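3.2 Home desks and the stuff that lands on them

I went into this part of the study thinking I already knew what a home desk looked like, mostly because I've worked at one for years (and a messy one at that). In the Hulaneck interviews people kept telling me their desk was "just a desk," and then they'd talk for 45 minutes about everything that had ended up on it, under it, or leaning on the wall next to it. So before I get to the numbers in Section 4, I want to spend a little time on the rooms themselves.

By "desk zone" I mean the desk plus whatever a person uses without thinking of it as a trip to somewhere else. Adeyemi's earlier sorting scheme stopped at the desktop, and I followed it for my first round of coding. It didn't hold up for long. People talked about the hook where the bag goes and the spot where they fill a glass in the same breath as the drawer and the lamp, and I felt silly leaving those things out. The second round of coding, the one I report here, takes in anything standing on the floor or against the wall nearby. That change brought the full list to 679 items across the 30 rooms.

The rooms in Orkthorpe were the most fun to code. Most of them do double duty — a place to work that also has to hold coats, bags, and whatever the season calls for. Our visits there were in June, so fans show up a lot in the item list, and I'd be careful about reading too much into that. Figure 3 is a good one to have in mind while reading the rest of this section. The desk has a red book lying flat near one corner and a round tan ring-shaped object out toward the middle, and the things I'd call support items are over by the white wall: a coat rack with a black bag on it, a standing fan, a water dispenser with its jug on top.

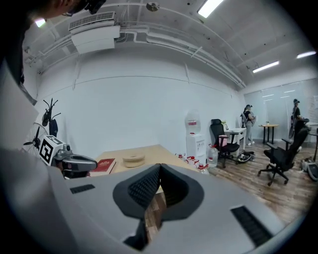
Figure 3. A light wooden desk with a coat rack, standing fan, and water dispenser nearby.

I coded the ring-shaped object as "small item, use unclear." I went back and forth on this! It could be a cushion or a coaster, and those belong in different groups (comfort and surface protection). Guessing from shape alone seemed like a bad habit to get into, so anything I couldn't settle went into the unclear group and stayed there. The book was easier. It went under "reading matter, closed," which tells you how it was lying and leaves open whether anyone is in the middle of it.

The water dispenser gave me more trouble than any other kind of thing in the study. In the Proswood checklist, which I borrowed for the larger furniture, water coolers sit in the kitchen group and that's that. But if a dispenser stands within easy reach of where someone works, I think it changes how the whole corner gets used, and in interviews people described the walk to fill a cup as a break, or as the thing they did while thinking. I ended up giving dispensers a code of their own. Coat racks got similar treatment. I'd first lumped them with entryway furniture, then split them out for any room where the rack shared a wall with the work area.

One more thing about placement. I measured reach from the front edge of the desktop, with 95 cm as the cutoff for "near," and everything past that but still in the desk zone as "far." Fans were a headache because they get moved all day long, so a fan's code only says where it stood when we visited. The same goes for bags, which are hung up in the morning and on the floor by lunch. I did think about dropping movable things altogether, but then you lose most of what makes one desk different from the next, and a bare desk with nothing near it isn't a room anybody in the interviews described to me. Movable items are marked with an M in the full item list, and Section 4 gives the results with and without them.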